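Comparing Hand-Held Grippers: Trial Procedure

Each gripper is to be assessed by the same operator, using the same container, before results are entered in the Wendholm register. Charge the recording unit to at least 80 per cent and confirm that both marker cubes are firmly seated.

Pass the hand through the strap loop and adjust it until the gripper does not shift at the wrist. Grasp the container by one wall, raise it to chest height and tilt it. 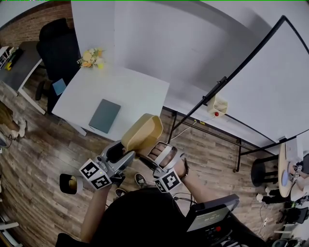
Hold for 2 seconds, then lower the container and release. Complete 24 repetitions per gripper — rest periods are not counted — and note every slip. Forward completed sheets to Siwan Ifans by the end of February.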